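How to Make Cold Brewed Black Tea and Keep It in Bottles

August is the month when I make the most tea and drink almost none of it hot. In our flat the kitchen looks to the south, and by two in the afternoon I don't want to stand near a kettle. So I started to prepare tea in the evening, with cold water, and to keep it in plastic bottles in the refrigerator. I have done it for several summers now and my method has become quite fixed. I write it down here for those who asked in the comments under the rhubarb post.

What you need

Loose black tea, 2 level tablespoons for each liter of water
Cold drinking water
A glass jar or a jug with a lid
A fine sieve and a piece of clean cotton cloth
A funnel
Clean plastic bottles with screw caps
Lemon and sugar, if you want them

I use a simple Ceylon tea with rather large leaves. I buy it from a small shop called Flitov, which sells it by weight in paper bags, but any black tea you like to drink hot will do. Very small broken leaf makes the tea cloudy, and tea bags give a flat taste, at least to me. Green tea also works, but you have to take the leaves out earlier, after five or six hours.

About the water

Our tap water is hard. In the first year I made the tea directly from the tap and it was dull and brown, with a thin film on the top. Then I bought a filter jug from Miro and the color became much clearer. If your water is soft you can skip the filter. You can make a small test with one glass of each before you buy anything.

Do not use sparkling water. I tried it once and the bubbles were gone by morning, and what stayed was sour.

Step 1. Clean the bottles

I reuse bottles which had only water or juice in them. Bottles from oil or milk I don't use for tea, as the smell never leaves completely. Wash them with warm water and a little dish soap, and shake them well with the cap on. The water should not be too hot. Thin plastic becomes soft and changes its shape, and after that the bottle stands crooked.

The neck needs the most attention. Juice dries between the threads and becomes sticky, and you don't notice it until the cap starts to turn badly. I clean the threads with an old toothbrush. The caps I leave for ten minutes in a bowl of warm water with one spoon of baking soda, then I brush the inside of them too.

Rinse everything until there are no bubbles left and put the bottles upside down on a rack. They need a few hours to dry. If I wash them in the morning, they are ready for the evening.

Step 2. Put the tea in water

Put the leaves into the jar and pour the cold water over them. Stir one time with a long spoon so that no dry leaves stay on the top. Close the jar and put it in the refrigerator.

I do this at nine in the evening and take the jar out at seven in the morning. Ten hours is good for a large leaf. With twelve hours the taste is stronger but still soft. I would not go over fourteen, even if many people say that cold tea cannot become bitter. It can, only more slowly.

Some people put the jar on the window sill in the sun, the so-called sun tea. I don't recommend it. The water becomes warm but never hot, and this is a comfortable temperature for bacteria.

Step 3. Strain two times

First pour the tea through the sieve into a second jug. Don't press the leaves with a spoon. It gives you maybe half a glass more, but this half glass is bitter and full of dust.

Then put the cotton cloth in the sieve and pour again, slowly. My cloth is a piece of an old pillowcase, which I wash without softener. Paper coffee filters do the same work, but with two liters it takes a very long time and you have to change the paper in the middle.

After the second straining, leave the jug for ten minutes. Fine dust will go to the bottom, and you can leave the last spoonful in the jug when you pour.

Step 4. Sweeten, or not

Sugar does not dissolve well in cold tea. If you like it sweet, make a syrup: equal parts of sugar and water, heated in a small pot until the liquid is clear, then cooled fully. I add 40 milliliters of this syrup to one liter of tea. For my taste it is only slightly sweet. My neighbors would double it.

Lemon I don't put in the bottle. It makes the tea lighter in color, which is pretty, but on the second day the peel gives bitterness. It is better to put a slice in the glass.

Step 5. Fill the bottles

Put the funnel in the neck and lift it a little with two fingers, so that the air can get out. If the funnel closes the neck completely, the tea stops and then jumps up over your hand. I have a metal funnel from Clovico with small ribs on the outside, and with this one I don't need to hold anything.

Pour slowly and stop before the neck. Some air should stay above the tea. It helps when you want to shake the bottle, and it is necessary if you freeze it. Wipe the threads with a clean damp cloth before you put the cap on, especially when there is syrup in the tea.

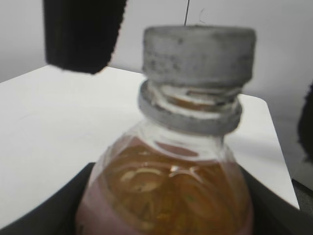

Close the cap until you feel it stop, and then don't force it more. Too much force can damage the thread on a thin bottle, and then it will leak when it lies on its side. To check the closing, turn the bottle over the sink and squeeze it gently. When a drop comes out, open it, wipe the neck again and close it from the beginning. If it still leaks, try a cap from another bottle of the same type. Caps which look the same are not always the same inside, and I keep each cap with its own bottle for this reason.

The loose ring which stays on the neck after first opening can be left there. I used to cut it off, but I scratched the plastic with the knife and also my thumb, so now I only brush under it.

Step 6. Label and store

Write on a piece of paper tape what is inside and the day. Black tea, apple juice and broth look surprisingly similar when they stand in a dark refrigerator. I once took broth to the office.

Plain tea stays good for three days. With syrup I give it two. Keep it on a shelf and not in the door, where it gets warmer each time somebody opens it. If it smells strange, if you see threads or foam in it, or if the bottle makes a hiss at opening, pour it out.

You can also freeze it. Fill the bottle only to three quarters, close it and stand it upright in the freezer. In the morning take it with you, and it will be cold until lunch. The tea may be cloudy after freezing but the taste is nearly the same.

When the tea is cloudy

Cloudy tea is the question I get most. It happens when strong tea is cooled fast, so you see it more with tea made hot. In cold brewed tea the reason is usually hard water or dust from the leaves. It is safe to drink if it is fresh. If it disturbs you, add a little hot water to the glass and it becomes clearer.

When the tea is too weak

Add more leaves next time, not more hours. For the tea you have already, make a small cup of strong hot tea, let it cool and mix it in.

What it costs

A bag of tea at the shop gives me 49 bottles if I don't drink too much of it hot in between. I count them with pencil marks on the bag, and on Friday, when I go to the market, I look if I need a new one.

A note about changing the bottles

Plastic bottles of this kind are not made for many years of use. When the inside has scratches, or the plastic gets white where it bends, or there is a smell after washing, I put the bottle in recycling. In my kitchen one bottle serves three or four weeks. For the table at home I pour the tea into a glass carafe, and the plastic ones are for the bag and the bicycle.

This page has now 2,878 visits, which is a lot for my small site, so I have added the syrup quantity in milliliters as several readers wished. In cups it is a little less than one fifth of a cup. Next I want to try the same method with dried apple peel and a stick of cinnamon, but for this I must wait for the autumn apples.

Žukauskas, Kitchen Notes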